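Write the rule down before the arm moves

I have a bad habit of reading safety rules for fun. Not the big standards so much, the ones you have to pay for and that arrive as a PDF with your name stamped on every page. I mean the local ones. The sheet taped inside the cabinet door, the text file in the shared folder called RULES_new_FINAL, the thing Tymofii Kravets wrote on the whiteboard at Hillura two years ago that is still there because everyone is scared to wipe it off. (It says "HOME FIRST, THEN TALK." I love it.)

So when people ask me what I think about standards for small robot arms, the desktop kind, the kind a school or a four-person shop can buy, they expect me to say we need more of them. I don't think we do. I think we need the ones we already have in our heads to be written down, in plain words, before anybody presses go. And I think they should apply in simulation too, which is where I tend to lose the room.

Let me back up a bit. Last year I helped a little outfit called Sorkard get their pick-and-place cell into shape. Nice people, one arm, one bench, a budget of 2,995 dollars for everything that wasn't the arm. They had a folder of proper risk paperwork a consultant had left them, and it was fine, it covered pinch points and the emergency stop and who was allowed in the room. What it didn't cover was anything the folks at the bench did all day. How fast do you run a new program the first time? Where does the arm go when you're done with it? Who gets to change the speed cap, and where do they note that they did? I asked three people about first-run speed and got three answers, and one of them was "depends on my mood."

We fixed it with a single page. First run of anything new is at 15 percent speed, hand on the stop. The arm gets parked the same way every time. If you change a limit, you write it in the log with your initials, and you change it back before you leave or you write down why you didn't. That was most of it! It took an afternoon, and half of that afternoon was arguing about the word "parked."

Which deserves its own paragraph, sorry. Does parked mean folded up, or powered down, or just not moving? I've worked in places where it meant all of those, depending on who had the morning shift. If your rule uses a word, the word needs a meaning, and the meaning should be something a person can check by looking. "Gripper well clear of the table, brakes on, light off" is checkable. "Safe position" is a wish.

Now, simulation. The usual attitude is that sim is the playground. Crash the arm through the table 100 times before lunch, who cares, nothing gets bent. And sure, I do that too, it's half the point of the thing. But I've come to think there should be two kinds of simulated work and that you should have to say which one you're doing. One is messing about. The other is rehearsal, where what you're building is going to end up on a real bench with real fingers near it, and in rehearsal the bench rules apply. Same speed cap, same parking, same log.

Nadiia Dovhaniuk talked me into this, and I fought her on it for weeks. Her argument was simple enough. People learn the motion they practice. If you spend all of April sending the arm from one side of the table to the other at full tilt with the gripper skimming the wood, then that's what "normal" looks like to you when you walk up to the hardware in May. You won't decide to be careless. You'll just have a picture in your head of how the arm moves, and it'll be the wrong one.

What finally got me was watching her set up a rehearsal scene for a project we call Monti. I'd have had boxes and bins and a fake coffee mug in there within a minute. She put in the arm, its base plate and a table, and then she went through the page line by line before adding a single thing to pick up. Is the base where the drawing says it is? How low can the tip get before somebody should worry? She had the clearance question settled while I was still looking for the mug model. 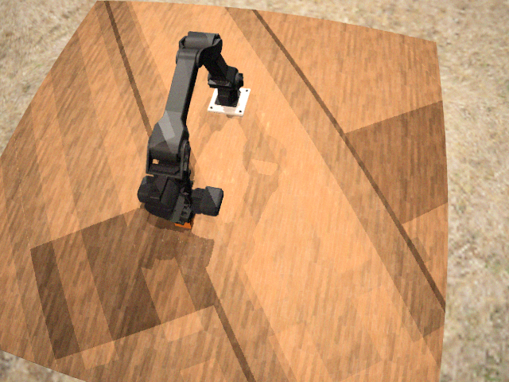 The arm on its own on a bare table, with the orange tip of the gripper just above the wood.

I look at a pose like that one differently now. A gripper hanging that close to the surface might be perfectly fine if it's about to pick something up. As a place to leave the arm while you go to lunch, I'd want it raised, and I'd want the page to say so. The render can't tell you which one it is, and neither can a real bench when you come in and find the arm that way. That's the gap a written rule fills.

There are fair complaints about all this. The loudest I hear is that it slows people down, and yes, it does, a little, mostly in the first week. Another is that a simulated table doesn't behave like a real one, so why pretend? I'd say the rules on the page aren't about friction or contact forces. They're about habits, and habits carry over just fine. The complaint I take most seriously came from a friend at Nikel, who said that if you make people follow rules where there's no danger, they stop believing the rules are about danger. I don't have a great answer to that -- it's why I keep the messing-about mode, with no log and no speed cap, and why I think the line between the two should be loud and obvious. Change the background color if you have to. We put a fat banner across the top of the window.

And please, keep it to one page. Every time I go back to a shop and find the page has grown to six, I know for sure the log is empty. If a new line goes in, try to take an old one out. At Sorkard they reread theirs out loud whenever someone joins, which sounds corny and takes five minutes, and last time the new hire was the one who caught that we'd never said who checks the stop button, or how often. It's in there now, right under the bit about parking.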